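Greifer rutscht am PC-Gehäuse ab, Fingerspitzen zu schmal?

Hallo zusammen, ich bastle seit Januar in der Gemeinschaftswerkstatt Beltamside an einem Arm mit schwarzem Zweifingergreifer. Die kleine Kamera sitzt direkt am Handgelenk und schaut von unten an den Fingern vorbei auf den Rechner.

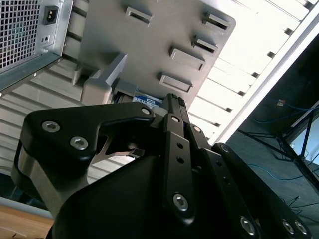

Was ich vorhabe und wo es hängt

Der Arm soll alte Desktop-Rechner am Gehäuseboden antippen und leicht kippen, damit ich beim Ausschlachten beide Hände frei habe. Antippen klappt super! Aber sobald ich Kraft draufgebe, wandern mir die Spitzen weg, meistens in Richtung der rechteckigen Aussparungen im Boden, und dann hakt es dort an der hochstehenden Kante. Zweimal hat die Steuerung schon wegen Überlast abgeschaltet.

Die Spitzen laufen oben ziemlich schmal zu. Gedruckt habe ich mir schon breitere Pads, die verdecken aber der Kamera die Sicht, und dann findet meine Erkennung (selbst geschrieben, läuft unter dem Namen Gullula, bitte nicht lachen) den Gehäusefuß nicht mehr. Die habe ich mit 2.954 Bildern angelernt, das möchte ich ungern alles noch mal machen. Hat jemand eine Idee? Budget ist überschaubar, im Arm stecken schon 475 Euro.

Tegan Henare
12. Mai 2021

Glenys Sheehan

Hi Tegan, das Problem hatte ich bei meinem Arm (heißt bei uns Fontana) fast genauso, nur mit Druckergehäusen. Ein paar Sachen, die bei mir was gebracht haben:

Erstens würde ich die Spitzen so schmal lassen, wie sie sind, und nur einen Überzug draufmachen. Ich nehme Schrumpfschlauch mit Kleber innen, einmal drüber, heiß machen, vorne bündig abschneiden. Der trägt kaum auf und die Kamera stört es überhaupt nicht. Silikonkappen gehen auch, die sind mir aber ständig runtergefallen.

Zweitens: Geh weg von den Aussparungen! Eine glatte Fläche ist zwar rutschig, aber wenn du an so einer Kante hängst, drückst du seitlich dagegen und der Motor merkt es erst, wenn es zu spät ist. Bei dir ragt doch links dieser große schräge Fuß (oder Standblock, was auch immer das ist) nach unten. Den erkennt dein Programm ja sowieso schon. Ich würde den als Anschlag nehmen und die Finger direkt daneben ansetzen, dann können sie in die Richtung nicht mehr weg.

Und drittens, schau mal nach der langen Stange mit der Lochreihe. Ist die Schraube am unteren Ende wirklich fest? Bei mir hatte sich genau so eine gelöst, ganz wenig nur, aber vorne an der Spitze war das richtig viel Spiel. Mittelfeste Schraubensicherung drauf, über Nacht stehen lassen, seitdem ist Ruhe. Falls du danach immer noch abschaltest, stell die Stromgrenze mal auf 32 Prozent und taste dich von da nach oben. So habe ich meinen Wert gefunden, deiner wird anders sein.

Ach ja, und zieh vorher das Netzkabel vom Rechner und warte ein bisschen, bevor du am Netzteil rummachst. Weißt du bestimmt, ich schreib es trotzdem immer dazu.

Astik

nimm halt saugnapf

Tegan Henare

@Astik: am Boden mit den ganzen Schlitzen? Da finde ich doch kaum eine glatte Stelle, die groß genug ist.

@Glenys: Die Schraube unten war tatsächlich lose, eine knappe Viertelumdrehung! Schrumpfschlauch ist bestellt. Das mit dem Fuß als Anschlag probiere ich am Wochenende und melde mich dann hier noch mal. Hast du bei Fontana den Schlauch auch seitlich an den Fingern oder nur ganz vorne?

Glenys Sheehan

Nur vorne, zwei Zentimeter reichen locker.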